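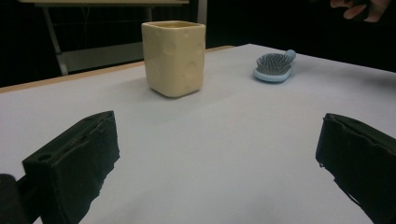 Darnell Dvorak wrote in to ask whether the pads have to be glued, or whether double-sided tape is enough. He had built the two-finger gripper from the first part of this tutorial and his pads crept forward every time he squeezed something hard.

Tape is enough for soft or light objects. For a glazed cup or anything else smooth and rigid, wrap the pad around the front of the finger and glue it on the back, where the glue takes no load. Ragged edges on the foam don't matter as long as none of it hangs down below the fingertip.

This part covers padding the fingers, setting the closing force and running the first pick tests. You need the finished gripper from part one, the Padow servo board, soft black foam, contact cement and a sharp knife.

Padding the fingers

1. Unplug the servo and open the fingers by hand as far as they go.
2. Cut two strips of foam 28 mm wide. Make them long enough to cover the inner face and fold over the front.
3. Put cement on the back of each finger and on the matching end of the strip. Wait 15 minutes before you press them together.
4. Pull the strip snug around the tip, but don't stretch it. Stretched foam goes thin at the corner and tears there first.
5. Close the fingers by hand. The pads should meet along their full length. If they touch only at the tips, loosen the finger screws, straighten the fingers and tighten again.

Leave it overnight before you put any load on it.

Setting the closing force

Plug the servo back in and open the Jelix control page. Set the closing limit to 100 and close the gripper on a folded dish towel. Raise the limit in small steps until you can't pull the towel out with two fingers. Write that value down. On my gripper the servo starts to buzz well before the top of the range, and I stay below that point.

First pick tests

Use a plain, matte table. Start with one cup and one object that lies flat, such as a small hairbrush. They fail in different ways. The cup slips if the pads meet it at an angle, so turn a square cup until two flat sides face the fingers. The brush is low, and the fingertips hit the table before the pads reach it if you come in tilted. Keep the tool upright and close slowly.

Leave space between the objects, and keep your hands clear while the servo is powered.

Shoshana Ambrose has a version with a wrist joint running in the Oyelaran workshop, and her wiring notes will be added to this page in December.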